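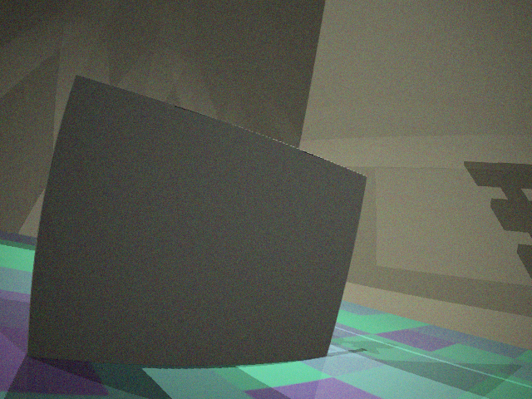

色とりどりのタイルの床と灰色の塊（CG）

冬の翻訳家を訪ねて　I-seul Ji（チ・イスル）さんに聞く、長い小説とのつきあい方
12/13/22

待ち合わせは、古書と喫茶の店「Moriarty」の二階でした。階段が急で、しかも一段ごとに文庫本が積んであるものですから、初めて来た人はたいてい途中で一度立ち止まることになります。私も立ち止まり、ついでに一冊手に取り、つい最初の数ページを読んでしまい、約束の時間に少し遅れて上がっていくと、チ・イスルさんは窓際の席で、もう柚子茶を半分ほど飲み終えていらっしゃいました。

「いいんですよ、階段で捕まったんでしょう。私なんて、先週は三段目から動けなくなって、お店の方に椅子を持ってきてもらいました」

そう言って笑う声が大きくて、よく通ります。電話で何度かお話ししたときの印象では、もう少し静かな方を想像していたのですが、ご本人に言わせると「電話だと日本語の敬語が気になって、小さくなるんです」とのこと。韓国の港町で生まれ、学生のころに来日して、それから日本語の推理小説を韓国語に訳す仕事と、韓国語の小説を日本語に訳す仕事の、両方を続けてこられました。両方向に訳す人は珍しいのではと尋ねると、少し首をかしげられます。

「珍しいというより、周りから止められるんですね。どちらか一つにしなさい、と。母語に訳すのが基本だと先生にも言われましたし、それは今でも正しいと思っています。だから日本語に訳すときは、必ず最初の読者になってくれる人を決めて、その人に声に出して読んでもらいます。自分の耳だけだと、どうしても甘くなりますから」

この秋、チさんの訳で『フルストフの冬』という長編が出ました。架空の町Flustovを舞台にした、雪と郵便と古い殺人の物語で、日本語版は516ページあります。鞄に入れて持ち歩いていた私は、右肩がすっかり凝ってしまったのですけれど、その話をするとチさんは本当に申し訳なさそうな顔をなさって、それからやっぱり笑いました。

「原書は、もっと小さくて軽いんです。あちらは紙が薄くて、活字も詰まっていて。最初に編集の方から見本が届いたとき、玄関で受け取って、え、辞書を注文したかな、と思いました。でも冬の本ですから、厚いほうが膝の上で温かいですよね。そういうことにしておいてください」

版元のKastikは小さな出版社で、翻訳ものを年に何冊も出せるわけではありません。この企画も、通るまでにずいぶん時間がかかったそうです。チさんが最初に原書を読んだのが13年前。読み終えた晩に、もう冒頭の一章を訳し始めていたといいます。

「誰にも頼まれていないのに、ですよ。あのころは他の締め切りもあって、寝る時間もろくになかったのに、夜中に台所でこっそり訳していました。隠れてお菓子を食べているみたいで、楽しかった。その一章は今読むと本当にひどくて、形容詞がみんなお正月の晴れ着を着ているみたいなんです。若かったんでしょうね。好きすぎる本は、訳が着飾ってしまう」

着飾った訳文は、どうやって普段着に戻すのでしょうか。そうお聞きすると、しばらく湯のみを両手で包んで考えてから、ゆっくり話してくださいました。

「一度、嫌いになるまで読みます。これは半分冗談で、半分本気です。何度も読んでいると、この作家はまた同じ言い回しを使ったな、とか、ここは急いで書いたな、とか、粗が見えてくる。家族みたいなものですね。靴下を丸めて脱ぐ癖まで知ってしまう。そこまで来ると、やっと普通の声で話しかけられるようになって、訳文も普通の声になります。ただ、そのあとでもう一回好きにならないと、最後まで体がもたないんですけれど」

もう一回好きになったのは、どの場面でしたか。

「275ページの、郵便局の奥さんが長靴を履くところです。筋には何の関係もありません。ただ長靴を履いて、片方に何か入っていて、脱いで、逆さにして振って、また履く。それだけの場面に作者が一段落まるごと使っているんです。推理小説なんですから、読者は当然、長靴の中身が手がかりだと思うでしょう。ところが最後まで何の説明もない。編集の方には、ここは伏線の訳し落としではありませんかと、三回も聞かれました」

私も伏線だと思っていました、と白状すると、チさんは手を打って喜んでくださいました。作者に手紙で尋ねたことがあるそうで、返事には、自分の祖母が毎朝そうしていたから、とだけ書いてあったのだとか。

「いい返事でしょう。私、その手紙をもらってから、この本のことがまた大好きになりました。お祖母さんの長靴を日本語に運ぶんだと思ったら、急に荷物が軽くなったんです。本は重いままですが」

お代わりのお茶が来て、話は仕事の道具のことに移りました。机の上に何を置いているかという質問は、このシリーズで毎回させていただいているのですが、チさんの答えは簡潔です。原書、ノート、消しゴムのかす、それから辞書ソフトの入った古いパソコン。

「辞書はTarkixというのを使っています。もう更新が止まっているので、人に薦めるわけにはいきません。画面の色も変ですし、濁点のある字を検索すると、ときどき考え込んで黙ってしまいます。けれども、引いた言葉の履歴がずっと残るんですね。それを上から眺めていると、ああ、この月は『凍る』ばかり引いていたな、と。凍る、凍みる、凍てつく、かじかむ。知っている言葉ばかりですよ。知っている言葉をわざわざ引くのは、迷子になっている印なんです」

雪の言葉にはかなり苦労されたようです。チさんの育った町は海沿いで、雪は降ってもすぐに消えてしまったそうですから、膝まで積もる町の朝がどんな音なのか、体では知らなかった。そこで一冬、十日ほど北のほうの宿に滞在して、毎朝早く起きては、窓を少しだけ開けて耳を澄ませていたといいます。

「宿のおかみさんは、心配なさったと思います。女が一人で、観光にも行かず、スキーもせず、窓ばかり開けて暖房代を使っているんですから。三日目に、何か悩みごとがあるんですかと聞かれました。雪の音を聞いていますと答えたら、もっと心配そうな顔になって、その晩のお膳に煮物が一品増えていました」

煮物は何でしたか、とつい余計なことを聞いてしまったのは、お昼を食べそこねていたせいです。里芋と烏賊。とてもおいしかったそうで、その味は小説のどこにも入っていないけれど、六章を読むたびに思い出すのだそうです。

「雪の朝の音ですけど、私の耳には、布団をかぶって聞いている隣の部屋の話し声みたいでした。何か言っているのに、角が取れていて届かない。原文には『町が口を閉じた』とあるんです。直訳でもいいんですよ。でも閉じた、と言い切ると、私が聞いたあの音とは少し違う。それで長いこと迷って、結局『町が声をひそめた』にしました。校了の前の晩に、また『口を閉じた』に戻して、朝になって、やっぱりひそめた、にしました。編集の方には頭が上がりません」

訳語を決めるときは、そうやって最後まで揺れるものですか。

「揺れる言葉と、揺れない言葉があります。揺れないのは、だいたい台所の言葉。鍋とか、蓋とか、そういうものは最初に置いたら動きません。動くのは気持ちの言葉ですね。韓国語の『ソプソプハダ』なんて、何年やっても困ります。名残惜しいとか、寂しいとか、ちょっと恨めしいとか、期待していたのにあの人は来てくれなかった、みたいなものまで入っている。日本語だとどれか一つの引き出しを開けないといけなくて、開けたとたんに、残りの引き出しがこちらを見ている感じがします」

その言葉は、今度の本に何度か出てきます。私が好きだったのは、終わり近くで年寄りの郵便配達夫が、駅で見送りをする場面の台詞でした。日本語では「なんだ、もう行くのか」となっています。

「あ、そこです、まさにその言葉です。原文では配達夫が自分の気持ちを言うんですよ、ソプソプハネ、と。でも日本語のあのおじいさんは、自分の気持ちを口に出しそうもない。寂しいね、と言わせたら、急に別の人になってしまったんです。読んでくれた友人も、声に出したとたんに、この人こんなこと言うかなあ、と笑い出しました。それで、もう行くのか、にしました。正しいかどうかはわかりません。大学の授業なら減点されるかもしれませんね」

声に出して読む、という話がここでまた出てきましたので、少し詳しくうかがいました。チさんの訳稿は、章ができるたびに友人の前で朗読されます。友人は文学とは縁のない仕事をしている方で、原文は読めません。読みながら眠くなったら鉛筆で線を引き、お腹がすいたら丸をつける、という取り決めなのだそうです。

「線のところは直します。丸のところは、そのままにします。食べ物の場面なら訳がうまくいった証拠ですし、そうでない場面でも、お腹がすくくらい気持ちよく読めたということですから。一度、殺人の場面に大きな丸がついていたことがあって、さすがにこれはどういう意味かと聞いたら、ただ夕飯の時間だったと言われました」

ここで窓の外が少し暗くなり、店の方が灯りをつけてくださいました。私は用意してきた質問の半分も聞けていないことに気づいて慌てたのですが、チさんのほうは急ぐ様子もなく、棚から抜いてきた探偵小説の頁をぱらぱらとめくっていらっしゃいます。子どものころの読書についてお聞きしたのは、その手つきがとても楽しそうに見えたからでした。

「うちには本があまりなくて、あるのは父が船に持っていく推理小説だけでした。湿気でみんな膨らんでいて、しかも何人もで回し読みするので、最後のほうの頁がよく抜けているんです。犯人がわからないまま終わる。ですから私は、推理小説というのは犯人がわからないものだと、かなり大きくなるまで思っていました。初めて学校の図書室で、最後まで揃っている本を読んだときは驚きましたよ。えっ、教えてくれるの、と」

がっかりはしませんでしたか。

「少しだけ。自分で考えた犯人のほうがよかったな、という本もありましたから。父が帰ってくると、二人で抜けた頁の中身を話し合うんです。父は必ず、執事がやったと言う。執事の出てこない話でも言う。最後に会ったときも、私の訳した本を渡したら、まだ開きもしないうちに、執事だろう、と」

お父さまはその本をお読みになったのか、お聞きしようとしてやめてしまいました。チさんがお茶を飲み干して、とてもいい顔で窓のほうを見ていらしたので、なんとなく、そのままにしておきたかったのです。あとで原稿を確認していただいた折に、余白に小さく「父は読みました。二回も。執事ではないので怒っていました」と書き添えてくださいましたので、ここに写しておきます。

これから翻訳を始めたい人に、何か一言いただけますかとお願いしますと、しばらく困っていらっしゃいました。偉そうなことを言うと、その晩に必ず誤訳が見つかるのだそうです。

「うーん、そうですね、椅子はいいものを買ってください。私は最初の何年か、台所の丸椅子でやって、腰を悪くしました。それから、わからないところはわからないまま印をつけて、先に進むこと。私のノートは付箋で毛が生えたみたいになっています。一晩寝かせると、朝の歯磨きのときにぽろっとわかることがあるんです。わからないこともあります。そういうときは、もう一回歯を磨きます」

次のお仕事は、来年の6月に原稿を渡す約束の短編集だそうです。今度は薄い本ですかと私が肩をさすりながら聞くと、短編が10編、どれも夏の話で、とても薄いです、と請け合ってくださいました。ただし編集の方が、あとがきを長めにと言っているので、油断はできないとのこと。

「あとがきは苦手なんです。本文なら、作者のうしろに隠れていられるでしょう。あとがきは自分で玄関に出ていって挨拶しないといけない。『フルストフの冬』のときも、書いては消して、最後はほとんど長靴のことだけになりました。それを読んで、長靴の場面から先に読んだという方からお葉書をいただいて、その方は結局、真ん中から終わりまで読んで、それから最初に戻ったそうです。推理小説をそんなふうに読まれたら作者は困るかもしれませんが、私はうれしかったですね。父と私も、そんな読み方をしていましたから」

帰りぎわ、チさんは三段目に積んであった文庫をひょいと取って、最後の頁があるかどうかを確かめ、ちゃんとありますね、と少し残念そうにおっしゃって、それでもお会計をして、コートのポケットに入れて帰っていかれました。私のほうは、来るときに読みかけた一冊がどうしても見つからず、お店の方にも手伝っていただいたのですが、どうやら誰かが先に買っていったようです。題名を覚えておけばよかった。赤い汽車が出てくる話でした。お心当たりのある方は、編集部までお知らせください。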